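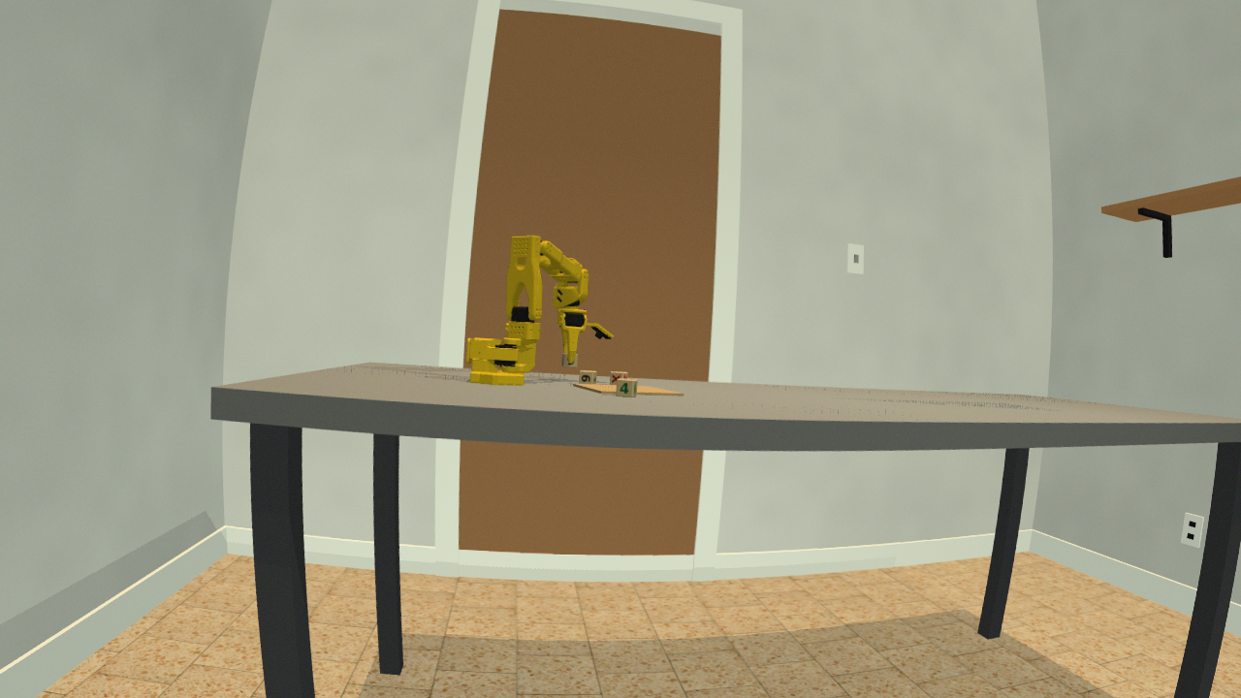
Figure 17.1 A plain room with a tall brown door, a tiled floor and a long table.

Chapter 17
Floors, Walls and the Sound of a Room

Clap your hands once in a bathroom, then once in a bedroom with the curtains drawn. Same hands, same clap, and yet the bathroom rings and the bedroom swallows it! This chapter is all about that difference, and by the end of it you'll be listening to every hallway and stairwell you walk through (fair warning, it's hard to stop).

Sound leaves your hands in every direction. Some of it reaches your ears straight away, and the rest goes off to meet the walls, the floor and the ceiling. A hard surface such as tile sends most of that sound back. A thick, soft one such as carpet or heavy felt turns a good part of it into a tiny amount of heat. What's left bounces again, and again, growing weaker each time, and we call that lingering tail reverberation.

The town hall at Dismont is a wonderful case. It was built in 1615 with a stone floor and bare plaster, and a choir sounds glorious in it. A speech is another matter: the vowels pile up on one another and the back rows lose every second word. At Bristdale, the library's reading room has much the same shape, but with cork underfoot and shelves full of books, and you can hear a page turn.

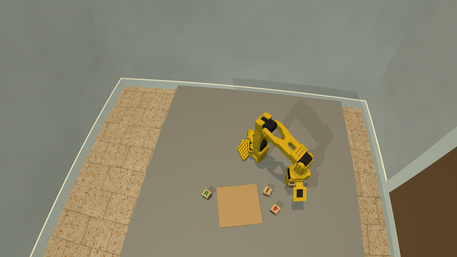 Reading time: 17 minutes

17.1 What the floor does

Floors matter more than people expect. They're large, they're close to us, and they make noises of their own when we drag a chair or drop a spoon. Covering even part of a hard floor changes the colour of the sound, mostly in the higher notes. Low notes have long waves and pass through a thin covering almost as if it weren't there.

Before you read on, try the Larnamik walk. Choose a route at home or at school that crosses at least two kinds of floor. Walk it slowly in hard-soled shoes, then in socks, and write down what you hear at each change. Keep your notes handy, as we'll come back to them in Section 17.2 when we measure reverberation time.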